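The tea counter at Harkstead is open again, and I popped in on Wednesday for a nosey. The floor has light grey tiles and I'm rather fond of them.

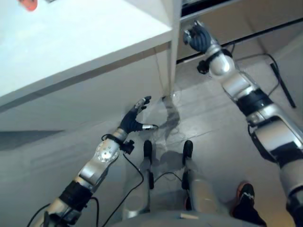

Orsolya Kun tells me the refit took 2 weeks and cost £378 — less than I'd spend on a sofa! Next on her list is the drinks corner, which gets busy at lunch. 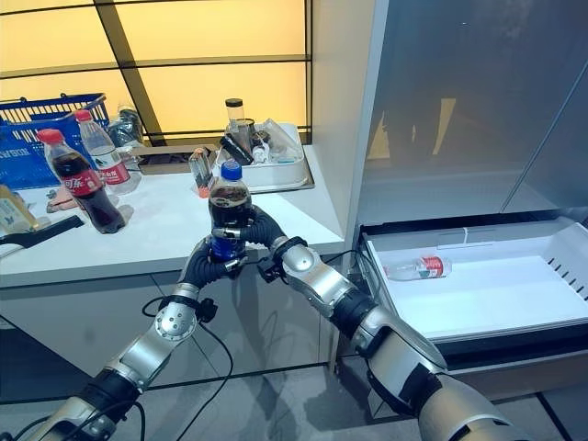

Can you bring your own bottle?
Bring whatever you like, and Orsolya will find room for it on the counter.

Opening hours stay as they were in January, and there's seating for 60.

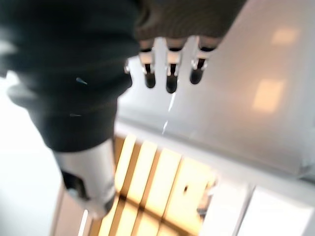 Harkstead, on reopening day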